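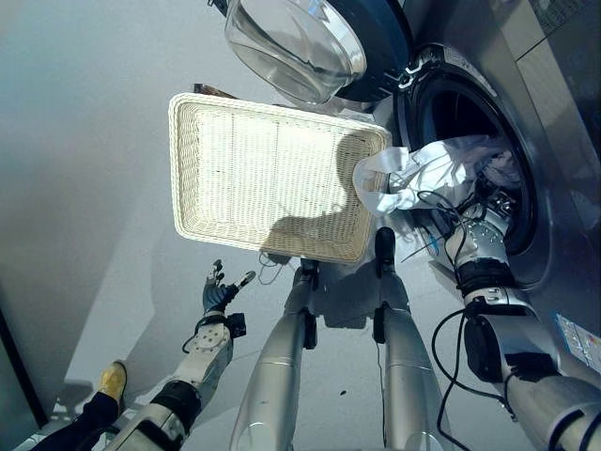 *Page last changed: November 1, 2023*

**White satin-type stuff comes out of my front loader in a wad. Basket too small, or am I washing it wrong?**

Hi all! I've got a silver-gray front loader with the big glass bowl door and I've been unloading into a shallow white wicker basket, the kind that's more of a tray really. It looks nice on the shelf and I love it, but anything white and slippery comes out all bunched up and half of it hangs over the rim before I've even got the rest clear of the gasket. Then it snags. I've pulled two threads on a blouse already (the blouse is from Fanau and wasn't cheap, grr).

I wash on delicate with the spin turned down and I use Drarna liquid, half a cap. Should I be getting a deeper basket, lining this one, or doing something else with the load? My sister says to skip the basket and carry things straight to the rack, but my rack is 18 steps down in the basement and I drip everywhere.
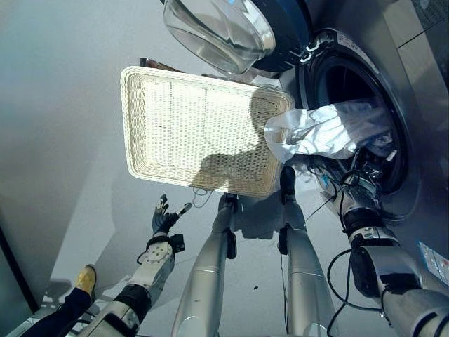
Violeta Figueroa: keep the basket, line it! I had wicker for years and the snags nearly all came from the rim, so an old cotton pillowcase laid over the bottom and up across the edge fixed it for me. Check the weave with your fingertips too and snip any little ends. As for the wad, put slippery things in a mesh bag, one per bag, and don't pull from the one corner you can reach. Get your hand under the whole bundle and lift it out over the gasket.

Oh, and I'd run your finger around the rubber while you're down there. Mine had a bobby pin in the fold, and I blamed the basket for most of February.

**Second answer**

Get a plastic one. Vasmont makes a deep one, I've had mine 9 years.

**Third answer**

I'd go with the pillowcase too, but turn the spin back UP a notch if you're dripping on the stairs. Mine handles medium okay in a mesh bag. Check the care tag first though, some of that shiny fabric creases like crazy and then you're stuck ironing it inside out on low.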